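There is a particular kind of person who cannot sit down on a couch until the throw has been folded, and I have been married to one, raised one, and in my old age become one. I used to think it was fussiness. My mother's couch had a blanket on it that we were not allowed to use (it was for company, and company never used it either), and I swore that in my own house the blankets would be in a heap, where a cold person could reach them.

Well, I held out until I was 54. What changed my mind was a bright couch. A brown one forgives you anything, but put something patterned on orange and every crooked edge calls to you from across the room, and you get up, and you straighten it, and then of course the cushions look wrong.

I still say there is a limit. One throw along the back is plenty for looks, and the one on the seat ought to be left a bit loose, with a corner turned over, so people know it's for them. My neighbor Amancay Salinas thinks this is laziness dressed up as hospitality, and she may be right, but her guests do perch. Give me a plain white wall, a low couch, a blanket you can pull over your knees at four in the afternoon, and I'll forgive the rest of the room nearly anything.

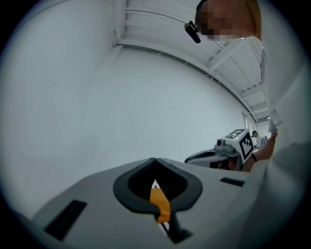
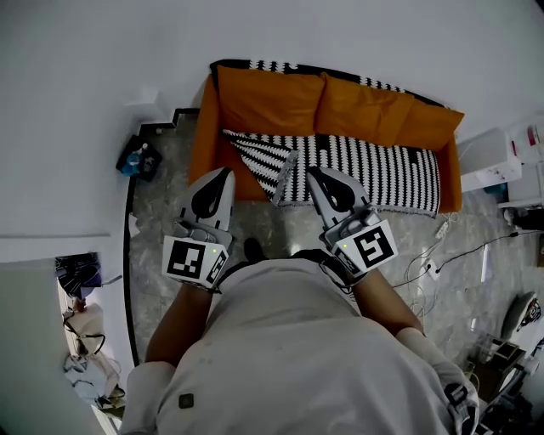

Second photo: the orange couch, with one black-and-white throw over the back and another on the seat.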